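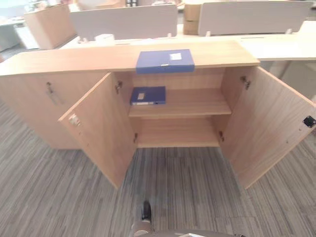

November 28, 2020. Filing cabinet, paper records of the test room

The paper records must finally leave the windowsill and go into the low cabinet. I came in for this because during the week there is always somebody who needs the table, and I don't like to have sheets spread out when other people are walking with coffee. The two blue document boxes are the ones we will keep using. One has its place on the shelf inside the middle section, lying flat and with the spine to the front, so the label strip can be read without taking the box out. The other lay on top of the cabinet when I began to write this, with the doors open, and I had not decided yet if it should go beside the first one or below. There is enough shelf free on the right side, so beside is possible.

What goes where, for now:

Box A: calibration sheets of the Varora scale, all of them up to the end of July. Also the delivery papers for the Jincombe filters, which were in a plastic sleeve together with a lunch menu. Menu thrown away.

Box B: sample sheets from 1366 onward. The older ones are scanned and can go to the archive downstairs, but I want Ivana to confirm this before I carry anything. She made the scans, and she knows which ones were not readable.

Two sheets I cannot place. Number 459 has the right form but a weight that does not agree with the book (the book has a seven where the sheet has a one, it may be only handwriting). Number 3651 should not exist at all, our numbers are not so high yet. I think somebody wrote an order number from Votetti in the wrong field. Both sheets are clipped inside the cover of box B with a yellow note. Please do not correct them with a pen, I want to see the original.

About lying or standing. I know that Ivana Barrientos prefers the boxes standing, like books, and in the old room we had it so. I tried it for one hour today. When a box is not full, the sheets slide down and bend at the lower corner, and after some months they keep this form. Lying flat they stay straight. The bad side is that you must lift the upper box if you put one on the other, so I would like not to stack them. If we get a third box we can talk again.

Labels: the text on the spine should be the same as the text on the top. Until today it was different, because the top label was written by me and the spine by somebody before me. I wrote new ones in pencil first – pen only after everybody agrees with the names. Pencil is HB, it is in the drawer with the tape.

I looked also at the doors. The middle section opens wide enough that both doors are out of the way, but then you cannot pass comfortably with the trolley. So open it, take the box, close it again. Please check by hand that both doors are really shut.

Arabzadeh asked by mail if we can store their reference binders in the same cabinet. I answered that I have to measure first. A binder is thicker than our boxes, and I don't know if the shelf can be moved. Did not measure today, the tape measure is not in its place. Whoever has it, please bring it back.

Time used: more than 2 hours, most of it for sorting and not for the cabinet.

Still to do:
Ask Ivana about the scans before 1366.
Compare 459 with the scale printout, if the printout still exists.
Find the tape measure, measure height over and under the shelf.
Answer Arabzadeh.
Order new label strips, there are only a few left and they do not stick well on the blue plastic.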